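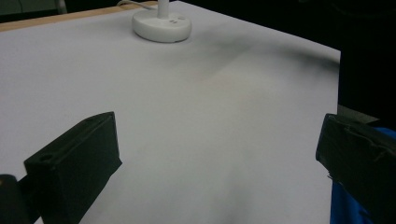 Section 6: Setting Up the Morkley Desk Lamp

Read the whole section before you begin. We know you won't, so the cautions have been put next to the steps they belong to.

6.1 Choosing a spot

1. Pick a level surface within reach of a power point. The cord is 1,490 mm long and no amount of optimism will make it longer.
2. Keep the lamp at least 10 cm from curtains, paper lanterns and anything you were planning to leave to your children.
3. If you are right-handed, stand the lamp to your left, and the other way round if you aren't. Otherwise you will spend your evenings writing in the shadow of your own hand.

CAUTION: Do not run the cord under a rug. It will be walked on, and you won't see the damage.

6.2 Fitting the head

1. Lower the head onto the pole until it clicks. If it doesn't click, turn it a quarter turn and try again.
2. Tighten the collar by hand. Pliers void the warranty, and the marks they leave are easy to recognise.
3. Fit a globe of the type printed inside the shade. The Siltero shade takes the small screw fitting, and the older Urnau shade takes bayonet. They are not interchangeable, though a surprising number come back to us with the wrong one wedged in.

CAUTION: Switch off at the wall before changing the globe. Wait 5 minutes for the old one to cool. Licking your fingers first is not a safety measure.

6.3 Setting the angle

1. Tilt the head until the pool of light covers your work and the globe is hidden from your eyes.
2. If a glossy page throws glare back at you, move the lamp sideways before you start fiddling with the tilt.
3. For colour matching, use the daylight setting and turn off the ceiling light. Paint chosen under two kinds of light will suit neither.

NOTE: The Yoo dimmer is sold separately. With it fitted, the lamp may hum faintly at the lowest setting. This is normal. If the hum bothers you, turn the light up or the radio on.

6.4 Cleaning

Unplug the lamp and wipe it with a soft, barely damp cloth. Don't use methylated spirits on the shade, as it takes the finish off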